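Kirngate to host regional skills trials in June

Registration for competitors closes at 5 pm on Sunday

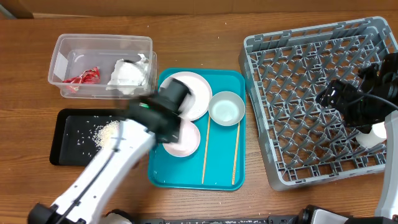
Trial format

The Kirngate campus of Plorley Trades College will host this year's regional skills trials in June, with 186 apprentices and students entered across the program. Competitors will be drawn from Plorley, Dewan and Remlow.

Each trade area runs as a timed practical over 2 days. Marks are awarded against a published scheme out of 500, and a competitor must reach the minimum score in every module to be ranked. Ties are settled on the first-day module – a change from last year, when the judges' combined score was used.

Entry and travel

Late entries will be accepted only where a trade area has places left. The entry fee is $50 per competitor, payable by the training provider. Students travelling from Remlow can apply for a travel allowance through their home campus, and receipts must be lodged with the claim.

Selection

The top 2 competitors in each trade area go through to the national round. Reserves will be named at the same time.

Tool lists and safety requirements have been sent to providers. Competitors who bring their own power tools must have them tested and tagged before arrival – untested equipment will be held at the gate. Workshops open at 7.30 am on both days.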